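Filed under: Lab & Workshop

Brollia has changed the cable check on its two-arm kitchen cell after a worn lead stopped work in September. Technician Tane Nepia now inspects both arms every 200 hours – the old interval was 706 – and resets the grippers afterward.

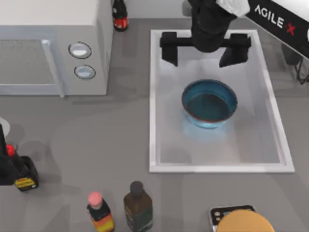
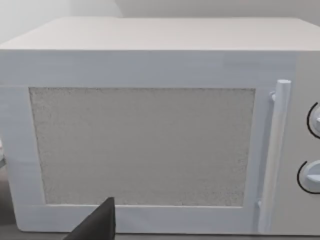

The microwave in the simulated Brollia cell.

The same setup is kept in simulation, where new gripper offsets are tried first. Nepia said a full check takes about 132 minutes.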